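Forum > Eigenbau > Robotik und Automatisierung
Thema: Zwei Arme, ein Wäschegestell und meine Geduld

Skandov schrieb am 9. November 2021:

Moin zusammen, ich melde mich mal mit einem Zwischenstand. Im Mai hatte ich hier ja großspurig angekündigt, dass meine beiden Arme irgendwann Socken aufhängen sollen (ja, ich weiß, lacht ruhig). Inzwischen steht der Aufbau in der Werkstatt Rallach, das Gestell aus Holz ist fertig, und ich komme endlich zum eigentlichen Problem, nämlich zu den Greifern. 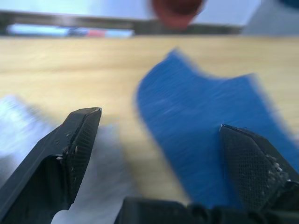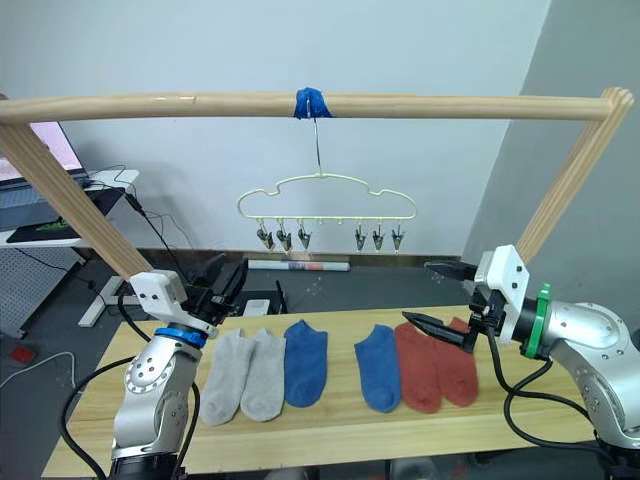 Mein Ärger sind die Klammern. Eine Socke vom Tisch zu nehmen ist nach viel Gefummel kein Drama mehr, das kriegen beide Arme hin. Aber dann soll ein Arm die Klammer aufdrücken und der andere den Bund reinschieben, und dabei schwingt mir der ganze Bügel weg wie ein Mobile überm Kinderbett! Letzte Nacht habe ich 13 Durchläufe gemacht und in sieben davon hing am Ende was. Bei den Roten war es am schlimmsten, da hat der rechte Arm regelmäßig die zweite gleich mitgenommen.

Jetzt meine Frage in die Runde: Bügel irgendwie festsetzen oder lieber in der Software gegensteuern? Ich tendiere zur Software, bin aber für alles offen.

Clurkeck schrieb:

Festsetzen, Ende der Diskussion. Zweiten Haken dran oder einen Steg aus Holz dahinter, fertig. Du jagst da sonst wochenlang Parametern hinterher für etwas, das eine Schraube für 20 Cent erledigt. Und mach bitte mal deine Finger sauber, da klebt ja alles Mögliche dran. Kein Wunder, wenn der Stoff rutscht.

Skandov schrieb:

Mit dem Dreck hast du recht, erwischt. Ich hab nebenbei Halter abgeschliffen, und das Zeug setzt sich in die Struktur von den Belägen. Mit dem Pinsel geht es nur halb raus. Nimmt hier jemand Isopropanol oder löst mir das die Oberfläche an?

Beim Festsetzen sträube ich mich noch. Zu Hause an der Stange hängt so ein Bügel ja auch frei, und wenn ich den hier festschraube, hab ich am Ende einen Roboter, der genau an einem einzigen Gestell Socken aufhängen kann.

Conneely:

Ich sehe das wie Skandov. Pendeln ist doch der interessante Teil! Ich hatte was Ähnliches mit Kabeln, die von oben runterkamen, und bei mir hat geholfen, nach dem ersten Kontakt einfach zu warten. 500 Millisekunden stillhalten, dann erst zudrücken. Sieht furchtbar langsam aus, aber die Quote ging deutlich rauf.

Alternativ: Mit dem einen Arm die untere Schiene vom Bügel abstützen, während der andere arbeitet. Dann brauchst du für die Klammer halt eine andere Lösung, vielleicht vorher alle aufspreizen und irgendwas dazwischenstecken.

Zu den Fingern: Isopropanol geht bei mir seit Ewigkeiten, aber meine Beläge sind Silikon. Bei TPU würde ich erst an einem Reststück probieren.

Clurkeck schrieb:

Warten ist keine Regelung, Warten ist Aufgeben mit Zeitstempel. Und wenn er bei jeder Klammer eine halbe Sekunde rumsteht, trocknet die Wäsche vorher von allein auf dem Tisch.

Conneely:

Na und? Der Roboter hat doch sonst nichts vor.

Rallach_Keller:

Kurz von mir, ich stand gestern Abend ja daneben. Mir kam es so vor, als käme der Schwung gar nicht vom Zudrücken. Der linke Arm fährt viel zu flott an die Klammer ran und tippt sie mit der Fingerspitze an, und da geht das Geschaukel los. Schau dir mal die letzten Zentimeter der Anfahrt an, bevor du irgendwas umbaust. Und das blaue Klebeband oben an der Stange würde ich durch eine kleine Kerbe ersetzen, dann wandert der Haken auch nicht.

Ach so, und wer den 2,5er Inbus aus der Schublade hat: bitte zurücklegen.

Skandov schrieb:

Okay, das mit der Anfahrt hab ich eben nachgeschaut und es ist mir fast peinlich. In der Config stand für das letzte Stück noch dieselbe Geschwindigkeit wie für den freien Weg. Das habe ich beim Umzug auf die neue Version schlicht nicht mitgenommen. Habs jetzt deutlich runtergesetzt und dazu die Pause von Conneely eingebaut, heute Abend lasse ich ihn laufen.

Kerbe mache ich auch, Feile liegt schon bereit. Festgeschraubt wird aber nix, Clurkeck, da kannst du schimpfen, wie du willst :-)

Inbus liegt bei mir im Rucksack, sorry!

Clurkeck schrieb:

Ich schimpfe nicht, ich warte auf deinen Beitrag Nummer 341, in dem du dann doch eine Schraube reindrehst. Stell mal ein Video von der langsamen Anfahrt ein, das interessiert mich jetzt schon.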